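Seok: kit de dedos flexibles para pinza paralela

LÉEME del paquete de documentación y datos de prueba

Estado: en revisión. Mantiene este archivo Han-gyeol Hyun. Última actualización del texto: marzo.

Qué contiene este paquete

Seok es un kit de dedos de repuesto para pinzas paralelas de sobremesa. Lo vende Stunddale por separado o junto con el soporte de muñeca Etness. Este paquete reúne las notas de montaje, los archivos de calibración y los episodios que grabamos al evaluar el kit en una celda de dos brazos. Está pensado para quien quiera decidir si le compensa comprarlo, o para quien ya lo tenga y quiera comparar sus propios resultados con los nuestros.

No incluye los modelos imprimibles de los dedos. Stunddale los entrega con la compra y su licencia no permite redistribuirlos.

Contenido de las carpetas

montaje/ notas de montaje y pares de apriete
calibracion/ un archivo por pinza y por cámara
episodios/ grabaciones de teleoperación, numeradas
anotaciones/ resultado de cada episodio y observaciones del operador
herramientas/ lector de episodios y conversor

Cifras del conjunto

Episodios: 573
Operadores: 4
Tareas: 9
Frecuencia de registro: 50 Hz

Las nueve tareas están descritas en anotaciones/tareas.txt. Todas son de sobremesa: acercar un objeto, sujetarlo, recolocarlo o pasarlo de una pinza a otra. No hay tareas de ensamblaje con tolerancias finas. Tampoco hay líquidos ni objetos de vidrio.

Descripción del kit

Los dedos son triangulares, de plástico naranja, con costillas internas finas y un borde de agarre negro. Cada uno se atornilla a un bloque blanco que va fijado al cuerpo de la pinza. La geometría es la habitual en este tipo de dedo: al presionar contra un objeto, la estructura se curva hacia él y reparte el contacto. No llevan sensores ni cableado propio, de modo que la fuerza de cierre sigue dependiendo por completo del controlador de la pinza.

En el kit vienen dos pares de dedos, sus bloques de montaje, la tornillería y una hoja de instrucciones en coreano e inglés. La traducción al español que hay en montaje/ es nuestra y no la ha revisado el fabricante.

Montaje

1. Retire los dedos originales y guarde sus tornillos, que tienen otro largo.
2. Presente el bloque blanco sobre el carro de la pinza y apriete a mano.
3. Cierre la pinza despacio hasta que los bordes negros se toquen y compruebe que quedan paralelos.
4. Apriete según la tabla de montaje/pares.txt.
5. Repita la calibración de apertura. Los valores de los dedos originales no sirven.

El paso 3 es el que más tiempo nos llevó. Si los bloques quedan girados, aunque sea poco, el borde de un dedo entra antes que el otro y los objetos planos se desplazan al cerrar. Las instrucciones de Stunddale pasan por alto este ajuste y convendría que lo añadieran.

Celda de trabajo

Dos brazos sobre una mesa de madera clara, con las bases en el borde delantero. Hay una cámara fija para el conjunto y cámaras pequeñas en las muñecas. La mesa no se despejó por completo entre tareas, así que en los episodios aparecen recipientes, herramientas y otros objetos que no intervienen.

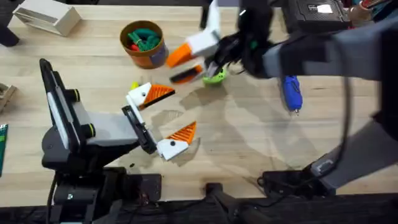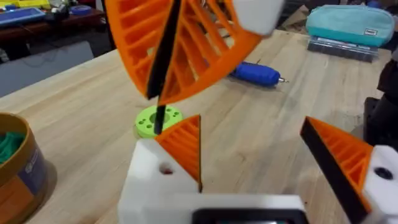 Joon-young Gil ha pedido que conste su desacuerdo con la valoración del kit, y su comentario se copia entero:

Me parece que somos demasiado generosos con estos dedos. Con objetos redondeados van bien y no discuto las anotaciones. El problema viene con lo delgado. Para levantar una pieza plana hace falta que la punta llegue a la mesa sin doblarse, y en mis episodios se doblaba antes de meterse por debajo. Acababa empujando la pieza hasta encontrar un ángulo. Un operador con paciencia lo resuelve, pero quien compre el kit para un ciclo automático no va a tener esa paciencia. Yo lo recomendaría solo para piezas con algo de altura, y pondría esa limitación al principio del documento. También echo en falta una comparación con los dedos rígidos en las mismas tareas. Sin ella, lo que tenemos es una impresión de uso.

Respuesta a este comentario: la limitación se recoge ahora en la sección siguiente. La comparación con dedos rígidos no está hecha. Moston nos ha ofrecido un juego compatible y, si llega, se publicará como paquete aparte, con la misma lista de tareas.

Limitaciones conocidas

Los objetos planos apoyados en la mesa son el punto débil. La punta del dedo cede con facilidad y el agarre depende mucho del ángulo de entrada.

El volumen de los dedos tapa parte de la vista de la cámara de muñeca cuando la pinza está casi cerrada. En los traspasos entre pinzas la vista puede quedar tapada también por los dedos del otro brazo. Quien entrene con una sola cámara debería usar la fija.

El desenfoque por movimiento afecta a algunos fotogramas de muñeca. No los hemos eliminado.

Todos los episodios proceden de una misma celda. No hay variación de mesa, y la de iluminación es escasa. No recomendamos usar este conjunto como única fuente para entrenar una política que vaya a funcionar en otro sitio.

No se ha medido el desgaste. El borde negro es la parte que más roza, y Stunddale no vende ese borde suelto: hay que cambiar el dedo entero.

Formato de los episodios

Cada episodio es una carpeta con un archivo de estados articulares, un archivo de apertura de pinza y un vídeo por cámara. Las marcas de tiempo comparten reloj. Los vídeos se guardan con la frecuencia nativa de cada cámara; el lector de herramientas/ los alinea con los estados por la marca más cercana. Si prefiere interpolar, use la opción correspondiente del conversor y revise los primeros instantes de cada episodio, donde puede faltar algún estado.

La apertura de pinza se expresa en valor normalizado, de cero (cerrada) a uno (abierta). Con los dedos Seok, el cero corresponde al primer contacto entre bordes, sin compresión. Los valores ligeramente negativos son válidos e indican que los dedos se están deformando uno contra otro.

Anotaciones

El resultado de cada episodio lo anotó el propio operador al terminar, y Tzu-hsuan Pan lo revisó después con el vídeo. Cuando no coincidían se conservó la revisión, y la nota original quedó en el campo observaciones. Los episodios fallidos se incluyen y están marcados como tales.

Compra y soporte

El kit se pide directamente a Stunddale. El soporte Etness solo es necesario si se quiere mantener la cámara de muñeca en la posición que usamos nosotros. Para dudas sobre los datos o errores en las anotaciones, escriba a Young-sook Hwang a través del gestor de incidencias del repositorio, indicando el número de episodio. Las preguntas sobre piezas defectuosas o plazos de envío debe atenderlas el fabricante.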